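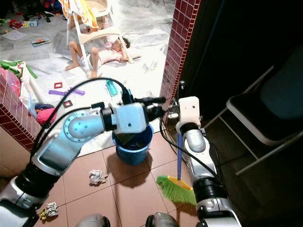 Who was supposed to sweep the entry before the open house?

Elikem Opoku, according to the roster, which Elikem Opoku had written.

He'd spent the morning in Unit 109 admiring the dark red tiles instead. The lease called them a feature. By 4 the crumpled silver stuff was still on the floor and he was comparing dustpans online, having settled on the Zivham in his favourite colour.

We use cookies to improve your visit. Accept | Manage
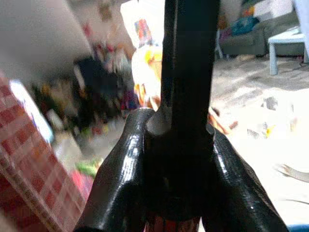 Marguerite wanted to know whether a dustpan had ever arrived faster than a person could bend over. Elikem said delivery was free over two items, and added a second one.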